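Covering the table

I buy brown paper on a roll, 36 inches wide, and I use it for everything. Wrapping, patterns, drop cloths, and most of all the table when the shape puzzles come out. The roll I have now is 500 feet and I started it in March. It will last a good while yet.

My friend Bimla Tyagi gave me the idea. She runs the toy shelf at the Engebretsen sale and goes through every donated puzzle on paper before it gets a price. Small pieces show up well on it, and when the paper gets dirty she throws it out.
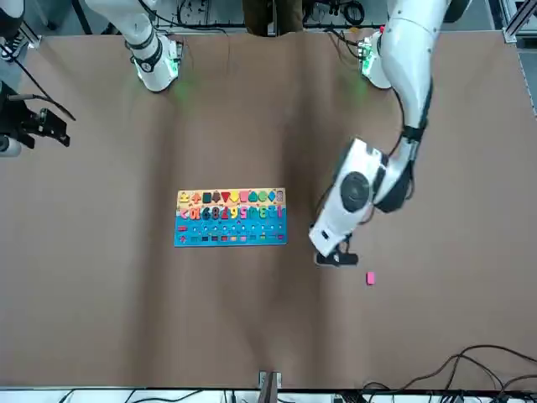 Wakow, Saturday, August 16, 2025

A wooden board with colored shapes was on the table today. It has a pale yellow strip along the top with a row of them, a red triangle, a blue diamond, a green piece with a round top and more besides. One small pink block was lying by itself on the paper.

I like this kind of puzzle better than the ones with a picture printed on them. If a piece is missing you know which one to look for, and you can cut a new one from scrap and paint it. I have made two that way. The green I mixed was too dark, but it fit.

The paper creases as soon as you unroll it. I used to iron it on low, which took all evening and didn't do much. Now I leave the creases in. Tape at the corners is enough.

Next week I want to sort the wooden puzzles from the cardboard ones and find boxes with lids. The bags I bought split at the seams.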